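Cloth planner: corner detection threshold
Jiroma user forum

ajith_amin
Planner 3 rejects grasps on crumpled cloth. Please advise.
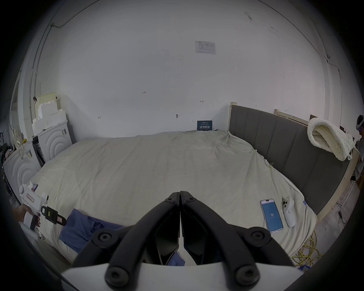
Blue cloth on the bed, gripper view.
The log lists 794 candidates.

grorkis_dev
Kindly raise the depth filter to 30.
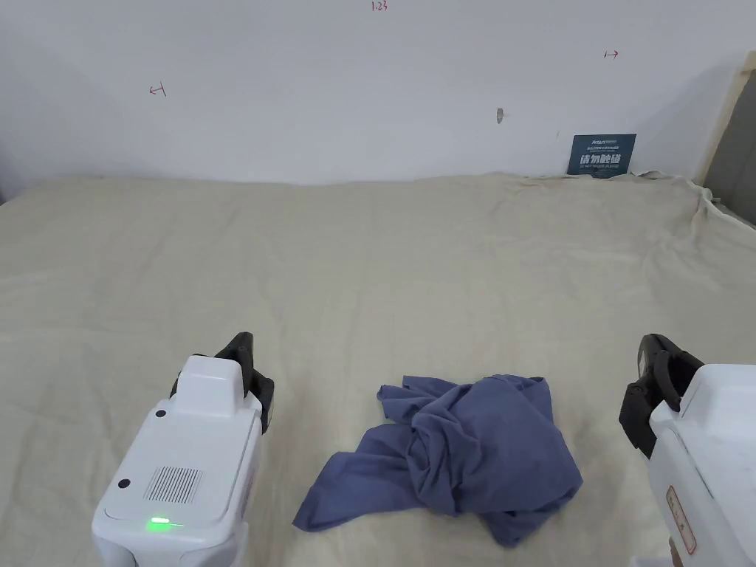
The default suits flat fabric only.

ramasamy_lab
I disagree - the filter is sound. Segmentation should be corrected first.

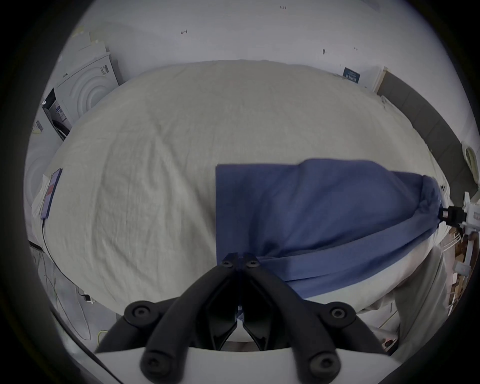
Tension estimates also require recalibration.

ajith_amin
Noted. I will test both.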